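3.2 Surface clutter in seating areas

Garments left on seating were coded apart from those on the floor. Of the 600 items logged in the Torres apartments, 40 lay over a chair or sofa.

Figure 3. Red garment draped over gray upholstery. The fabric is bunched, with stitching along the rolled edge.
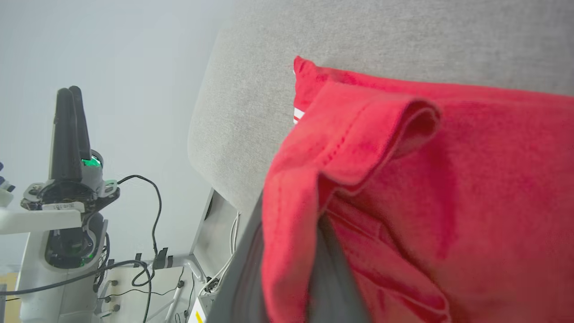
3.3 Coding of folds

A garment was coded "draped" if it hung over an edge and "heaped" otherwise. Disagreements were settled by a second reading (Teixeira).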